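Grustard-Oficina: demostraciones con pinzas de mano

Ficha del conjunto de datos
Versión 2, publicada el 5 de junio de 2025
Mantenimiento: grupo de manipulación de Retora

Resumen

Grustard-Oficina reúne demostraciones de tareas cotidianas hechas por personas con una pinza en cada mano. Está pensado para entrenar políticas de manipulación bimanual por imitación. La versión 2 contiene 287 episodios, de los cuales 219 están marcados como aptos para entrenamiento. El resto se conserva con su etiqueta de descarte, por si alguien quiere estudiar los fallos.

La versión anterior, de diciembre, se grabó entera en una cocina. Ahora se añaden oficinas y salas de trabajo en uso, con los muebles y los cables donde estaban.

Cómo se graba

El operador lleva una cámara a la altura de la cabeza y sujeta las dos pinzas. Cada pinza tiene debajo de la carcasa un cubo blanco con marcadores fiduciales, y de esos marcadores sale la pose de la mano respecto a la cámara. Las pinzas van cableadas. El operador empieza cada episodio de pie, con los dos cubos a la vista, y mantiene la postura hasta que el programa de captura, Dillum, confirma que detecta ambos.

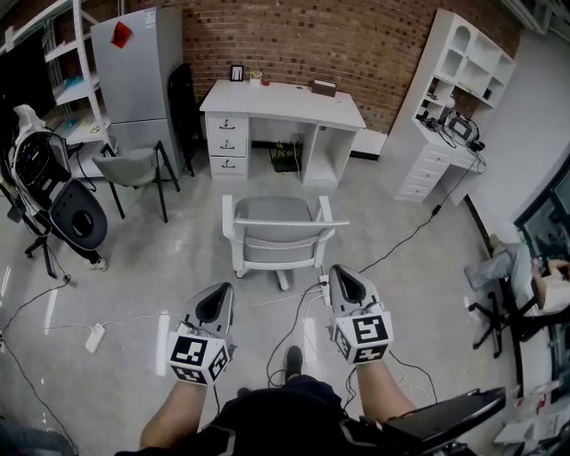

Después se acerca al mueble que toca y hace la tarea a velocidad normal. Las tareas de esta versión son abrir y cerrar un cajón, mover una silla de oficina, pasar un objeto pequeño de la mesa a un estante y recoger un cable suelto del suelo. Las instrucciones se leen en voz alta antes de grabar y se guardan como texto en el episodio. No se ordena la sala entre una toma y otra, salvo que haya riesgo de tropiezo.

Contenido de cada episodio

video_cabeza.mp4: vídeo de la cámara de cabeza
poses.csv: posición y orientación de cada pinza, con marca de tiempo
apertura.csv: apertura de cada pinza
tarea.txt: instrucción dada al operador
estado.json: apto o descartado, con el motivo

Los episodios descartados lo son casi siempre por pérdida prolongada de un cubo. Ocurre sobre todo al meter la mano en huecos bajos — un estante inferior, el espacio bajo una mesa — o cuando una pinza tapa a la otra.

Calibración

La calibración se repite al cambiar de sala. El archivo calibracion.json está en la carpeta de cada sesión y no sirve para las demás. Si se usa el cargador de Breathnach hay que pasarle la ruta a mano, porque por defecto busca el archivo en la raíz.

Limitaciones

Todas las salas tienen suelo liso y luz interior. No hay exteriores, escaleras ni alfombras. Los operadores son adultos y graban de pie, así que la altura de la cámara varía poco. Las sesiones con fuerza de agarre alta no están bien representadas y los datos no incluyen ningún sensor de fuerza.

Personas en las grabaciones

Puede haber otras personas en la sala durante la captura. Todas firman el consentimiento antes de la sesión. Las caras se difuminan antes de publicar y el audio se elimina. Para pedir la retirada de un episodio basta con abrir una incidencia indicando su número.

Descarga

El conjunto se reparte en archivos comprimidos de 800 MB como máximo. Las sumas de verificación están en sumas.txt. Los episodios descartados van en una carpeta aparte y se pueden omitir sin que falle el cargador.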